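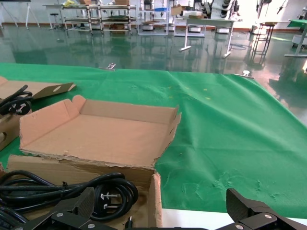

Skanville Bus Stop Notices

A small text collection of the paper notices taped up at bus stops in Skanville and Hondby, typed out by hand, with their spelling left alone.

What this is

177 notices, one per text file, plus a table that says where each was found and what it was trying to tell you. Most announce that a stop has moved. A fair number announce that it has moved back. One announces that the previous announcement should be ignored, and was taped directly over it, so we have the newer one in full and the older one from the third line down.

The notices come from two towns and 60 stops. Trorport was meant to be the third town, but Trorport puts its notices on a screen, and the screen says "Welcome to Trorport" and has said so all winter.

What's in the folder

notices/ has the plain text files, numbered from 001. Line breaks follow the paper.
stops.csv lists each stop with its town, its posted name and the name people use for it. These agree less often than you'd hope.
labels.csv has one row per notice.
CHANGES.txt is a list of corrections, mostly to our own corrections.

Columns in labels.csv

id: matches the file number.
stop: matches stops.csv.
purpose: one of moved, closed, late, fare, lost_item, apology, unclear.
handwritten: yes, no or partly. "Partly" usually means a printed notice on which somebody at the depot changed the date with a marker.
reply: yes if a passenger wrote something back on the notice. The replies are kept in the text after a line reading REPLY. Swear words are kept too. They carry a lot of the meaning.
month: the month we copied it, which may be long after the month it stopped being true.

How it was collected

On foot, with a notebook, between October and March. Each notice was copied at the stop and typed up the same evening. No notice was taken down, including the ones that were plainly wrong, and including the one at Hondby Market that gave directions to itself.

Every file was then read a second time against the notebook. The second reading turned up missing words, a skipped line in notice 088, and several places where the typist had quietly fixed the grammar. The grammar has been put back the way it was.

About the labels

2 people labeled everything separately and then compared. They agreed at the first try on 121 notices. The rest were settled by talking, and in a few cases by waiting until the other person got hungry.

Most of the trouble was between late and apology. The bus company likes to say it regrets any inconvenience, and it says so in notices about delays, fares and a lost glove. We ended up using apology only when being sorry is the whole message. If there is any other information in there, the other label wins, however little information it is.

Unclear is a real label and you should not throw those rows out. A notice reading "As before from Monday" is a perfectly good piece of public writing if your interest is in public writing that goes wrong.

Cleaning

Phone numbers and personal names have been swapped for PHONE and NAME. Street names are left in. Words lost to rain are marked with [?], one mark per word as best we could judge from the gap. Capital letters are exactly as posted, so please don't email to say the shift key was stuck. It was, but it was theirs.

Things it is not good for

Planning a trip. We mention this only on account of the messages we've had.

It's also too small to train much of anything, and it leans heavily toward Skanville, where the company has more tape. Winter is over-represented and summer isn't in it at all. If you want to compare the two towns, use the stop column and keep your conclusions modest.

Loading it

The helper script is called isah and needs nothing beyond a plain Python install.

python isah.py --list
python isah.py --purpose moved --town Hondby

The first prints every notice with its label. The second prints every Hondby notice about a moved stop, in order of month, which lets you follow the Church Road stop up the hill and down again. Files are UTF-8. If the accents look odd, check your terminal first and the notice second.

License

Our typing, table and script are free to use for any purpose, with credit. The wording of the notices belongs to whoever wrote them, and so far no one has come forward.

Corrections

Open an issue with the notice number and the line. Corrections to the transcription are welcome. Corrections to the bus schedule should go to the depot, which is open until 4 p.m., according to notice 132, or until 3, according to notice 133.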